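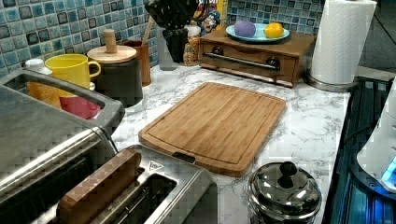
Lorkberg food scrap plan promises savings, skips the math

Households in Lorkberg will be asked to keep their peelings, coffee grounds and leftovers out of the trash starting in December, under a pickup program the town says will pay for itself. How it will do that is less clear.

The town plans to hand the work to Dindia, a hauling company that already runs a trial route of 203 homes on the east side. Each home gets a small lidded pail for the kitchen and a larger bin for the curb. Pickup is on Friday, the same morning as regular trash.

A four-page summary put out by the town says the trial "exceeded expectations." It does not say what the expectations were. It gives no weight for the scraps collected, and it counts a home as taking part if the bin was set out once.

By that measure, almost 200 of the homes took part. A resident who tried it for a week and then parked the bin behind the garage would be in that number.

"I put mine out two times," said Lenuța Jitaru, who lives on the trial route. "Then it got warm and the pail started to smell, and I went back to the garbage disposal. I guess I'm a success story."

Florante Galang, who manages the program for the town, said the full route would start with 956 homes and that lower dump fees would cover the cost. Asked for the figures behind that, he said they were still being worked out with the company.

"We're confident in the direction," Galang said. "People want this."

Maybe they do. Keeping food out of the landfill is a fair goal, and plenty of towns manage it. But Lorkberg has been confident before. Its glass recycling drop-off, run under the name Saludo, was also supposed to cost nothing. It closed after 30 months, and the town is still paying for the concrete pad it sat on.

The new contract has a clause that lets Dindia raise its rates if too much plastic turns up in the bins. The summary does not mention the clause, and it sets no limit on how high the rates could go.

Scraps will be trucked to a compost yard in Fledell. Residents will be able to get finished compost back in the spring, the town says – at a price to be announced.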